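Plonmont astrologer's winter forecast fails to convince

A forecast sold on the strength of Saturn's passage through Pisces has left a fair number of buyers in Plonmont asking what they paid for.

The reading, put out by the Wadirholm astrology circle under the title Twelve Houses, went to 1,202 subscribers. It promised each of the 12 signs a dated list of good and bad days for work, money and travel. Now that the period it covers is over, 372 of those subscribers have sent back a form saying how their own days went.

The circle calls the replies "strongly favourable". It has not published them. It has also not said why the other subscribers stayed silent, or whether people who felt let down were less likely to bother filling in a form.

Donnie Nisbet, who drew up the charts, said Saturn rewards patience and that a slow result is still a result. Asked what sort of month would have proved him wrong, he said astrology does not deal in proof. The leaflet that went out with the forecast used the word "proven" on its first page.
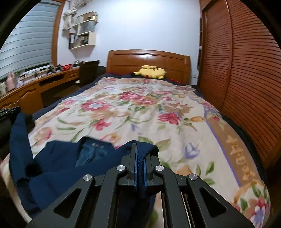

Morven Ogilvie said she had read the Virgo page and the Leo page side by side and found the same advice about a delayed payment in both, with only the dates moved. She would have been happy with either, she added, and that was what bothered her.

The circle's answer is that two signs next to each other will often share an influence. That may be so within the rules of astrology, but it makes the pages hard to tell apart, and the buyer was charged for a personal reading.

There is a simple way to settle some of this. Kenneth Haldane has offered to shuffle the pages, take the names of the signs off, and ask readers to pick out their own. He wants 6 pages used for each reader, with the birth sign's page among them. Nisbet said he would think about it once Mercury was out of retrograde.

The next forecast goes on sale in April, at a higher price. The form will be sent out with it again.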